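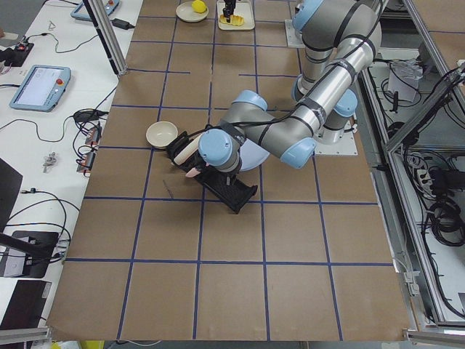 Week 4: Collecting demonstrations
Course notes, Lotte Van Rooij

A policy trained by imitation only knows what is in its examples. Most of the work in this part of the course is therefore done at the table, before any training starts.

Terms
Episode: one recorded attempt at a task, from the start pose to the end pose.
Demonstration: an episode good enough to train on.
Reset: putting the objects back between episodes.

The tableware task
The table is covered in brown paper and marked into cells with dark blue tape. Use the cells to plan where the bowl, plates and rack start, and write the cells down before recording. Don't choose positions as you go, or you will keep going back to the same few.

Change one thing at a time for the first 6 episodes. After that, vary position and angle together. Vary what is held in the gripper too: a rack picked up at a tilt is a different case from one picked up level.

Keep failed attempts, but label them as failed. Last January's group deleted theirs and had 312 episodes left with no examples of a slipped grasp.

Work in pairs. One person runs the arms, the other keeps the log and stays within reach of an emergency stop. Swap after about 2 hours.

Logs go to Čestmír Paulík before the next session.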